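Setting Up and Looking After the Fruit Cell
Student project report, spring term
Kazuhiro Hirose

1. What I set out to do

When I picked this project I thought I would spend most of it writing clever picking code. I spent most of it on set-up, and I have to say I loved it. The cell is a simulated one: a single white arm beside a long wooden table, a two-finger gripper, a wicker basket to put things in, and a handful of objects to move. It runs in Skunard, the simulator we use on the course, and the task scripts come from a student-made library called Flerura. An earlier group had left the cell in a state where it would run for a bit and then start missing the basket. My job was to get it steady again and write down how to keep it that way.

People sometimes ask what there is to maintain in a simulation, as nothing wears out. Quite a lot! Offsets get changed and not changed back. Somebody swaps a model for a nicer-looking one with a different origin. A collision shape gets simplified to make things run faster, and the fingers start closing on air. The log book I inherited had 713 entries in it and hardly any of them said what had been changed.

2. The tool offset

I began with the tool centre point, which is the spot between the fingertips that the arm believes it is moving. If this is wrong then everything after it is wrong too. The routine I settled on is to send the arm to a known point on the tabletop, read the fingertip position back from the simulator, then do the same with the wrist turned a quarter, and again with it turned a half. If the offset is right, the fingertips stay put while the wrist turns. Mine wandered in a neat little circle, and the circle was 13 mm across.

The cause was a leftover value from another gripper, still sitting in the tool file. Once I had put in the right one the circle shrank to almost nothing. I remember shouting out loud at that point, which did not go down well in the computer room.

3. Grip width and finger pads

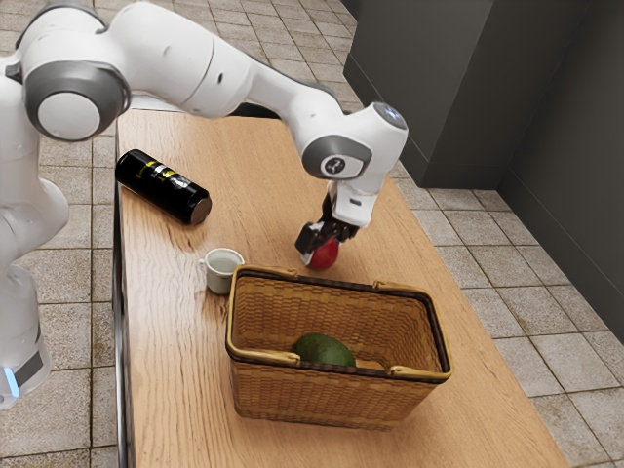
Round objects were the next thing to sort out. The closing width had been set as one fixed number for everything, so the fingers pressed deep into the bigger shapes and the solver responded by flinging them across the room. Very funny the first time. I changed the close command so that it stops on contact force and then holds, with the width only used as a lower limit. I also raised the friction on the pads a little - the old value was so low that anything with a shiny, curved surface slid out as soon as the wrist sped up.

The order matters here. Set the force limit first, then friction, then speed. I did it the other way round on my first try and had to start again, as each change hid the effect of the one before.

4. The approach path over the basket

The basket has a raised rim and the fingers have to get past it without touching. In the old version the arm cut the corner on its way across, and in 8 runs out of the first batch a finger caught the wicker and shoved the whole basket along the table. I added a waypoint well above the rim and made the arm pass through it with the gripper pointing straight down. It costs a bit of time per move and I think it is well worth it.

I also made the gripper check that it is fully open before it comes down for a pick. The open command used to be sent at the same moment as the move, so a slow opening meant the fingers arrived half shut.

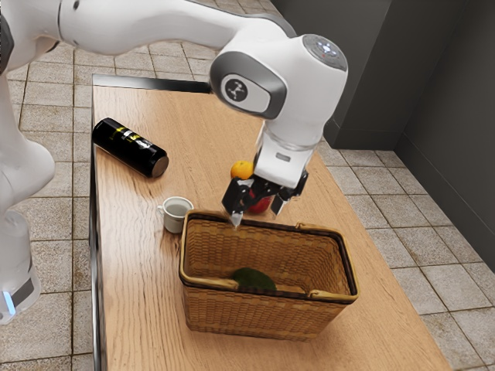

Figure 2. Gripper open above the back rim of the basket, with the can lying on the table behind the cup.

I kept the can and the cup on the table for all of this. It would have been easier to clear them away, but a cell that only works on a tidy table is not much use to the next group. The planner treats them as obstacles, and for the cup I padded the obstacle shape to include the handle, which the old shape had missed out completely.

5. Checking the views

Flerura reads object positions from rendered views, so the cameras need looking after as much as the arm does. I wrote a short script called Zallden that renders each view, finds the edges of the known objects and compares them with where the simulator says they are. It prints one line per view. If a line says "drift", the camera mount has been moved or its lens settings have changed, and it goes back to the saved values.
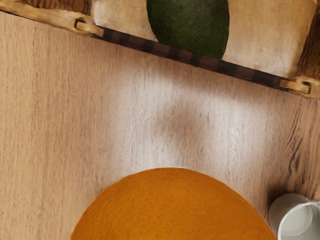
Shadows gave me more trouble than anything else in this part. A soft grey patch on pale wood was being picked up as an object, and the planner politely steered round it. I tried turning shadows off, and it fixed the fault in a minute, but then the views no longer looked like anything we would meet in the real lab. In the end I left them on and used depth as a second test: if the patch has no height, it is ignored. The dark streaks in the wood grain set off the same false alarm and the same test deals with them.

6. Routine for whoever has the cell next

Before a session:
Load the saved start state, never the last one used.
Run the wrist turn check from section 2.
Open and close the gripper once with nothing in it.
Run Zallden and read every line.

After a session:
Put back any value you changed, or write it in the log with the old number next to it.
Save the run under the next free number.

The whole thing takes 7 minutes once you know it. I did it every time from the start of May until I handed in, and it caught two faults that I would otherwise have blamed on my own code.

7. What is left

The avocado is still my least favourite object. Its collision shape is much smoother than its skin looks, and it rolls further than I would like when it lands in the basket. I would like to try the Malý contact settings, which are built for lumpy shapes, but they need a newer version of Skunard than the one on our machines. I have left a copy of my notes on this in the project folder, along with the tool file, the padded obstacle shapes and the saved camera values.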